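**Ticket 118 – Dérive du poignet pendant l'enregistrement des démonstrations, tâche « pelle »**

Ouvert le 23 juillet 2024
Site : Orport, poste 2
Projet : Grondinow
Priorité : normale
État : résolu, à surveiller

## Symptôme

En téléopération, la consigne du poignet et la position réelle se décalent au fil de la session. Au début, le bras suit la main de l'opérateur sans écart visible. Après une longue série de démonstrations, la pince arrive à côté du manche et il faut corriger à la main avant chaque prise. Les épisodes restent utilisables à l'œil, mais au rejeu la pince se ferme dans le vide.

Sur le lot de 104 épisodes, les premiers se rejouent bien. Les derniers échouent presque tous à la saisie.

## Contexte

- Tâche : saisir la pelle jouet par le manche, la soulever, la reposer sur le tissu.
- Commande à distance avec le boîtier Trernitz, scripts d'enregistrement inchangés depuis novembre.
- Même nappe imprimée pour tout le lot.

La consigne donnée aux opérateurs est de descendre poignet à la verticale et de viser le manche jaune, près de la poignée bleu clair. À cet endroit la marge est faible : un petit décalage latéral suffit pour que les doigts ferment sur la poignée.

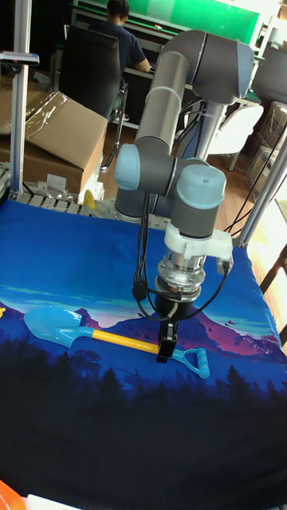 ## Vérifications

1. Redémarrage du contrôleur. L'écart disparaît, puis revient en cours de session.
2. Jeu mécanique entre bride, support blanc et pince : rien, vis serrées.
3. Câbles noirs au poignet. Bras déplacé lentement dans toute la zone de travail, pas de traction sur le connecteur.
4. Guidage manuel, moteurs libres, sur les mêmes trajectoires. Pas de dérive – le problème vient donc de la chaîne de téléopération.
5. Lecture des horodatages. Le tampon du boîtier garde 900 messages et ne se vide pas entre deux épisodes. Quand il est plein, des incréments de position sont perdus.

## Correction

Vidage du tampon ajouté au début de chaque épisode, et remise à zéro de la référence quand l'opérateur relâche la pédale. Correctif récupéré de la branche El Sherbiny, adapté à notre version.

Nouvelle série enregistrée après correction : rejeu correct jusqu'au dernier épisode.

## Reste à faire

- Marquer les épisodes décalés du lot et les exclure de l'entraînement.
- Ajouter une alerte quand l'écart entre consigne et position mesurée dépasse le seuil.
- Reporter le correctif sur le poste 1 – pas encore fait.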